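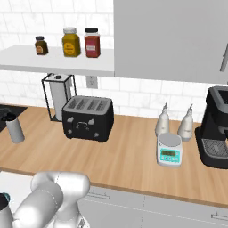
Turamstead, December 19, 2025

Home | Boards | Kits | Sign in

Melitz kitchen pack: worth it for gripper training?

Posted by bench_816
Looking at the Melitz simulated kitchen from Tastitz. One arm, wood counter, four-slot toaster, scale. I need thin-handle grasps, mainly spatulas. Does the base license cover that, or is the Lie add-on required?

torquelimit
Base license covers it. The spatula is a stock asset and the parallel gripper is the default tool.
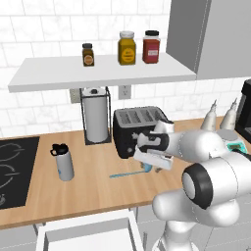 Set the contact solver to 1000 Hz before you start. At the default rate, flat handles slide out of the fingers. Lie only adds 13 extra layouts and batch export.

mm_dev
I bought Lie in August. Export failed 2 times, then ran. Don't know about spatulas.

This site uses cookies. Accept | Settings
Contact | © Turamstead Help Boards | Back to top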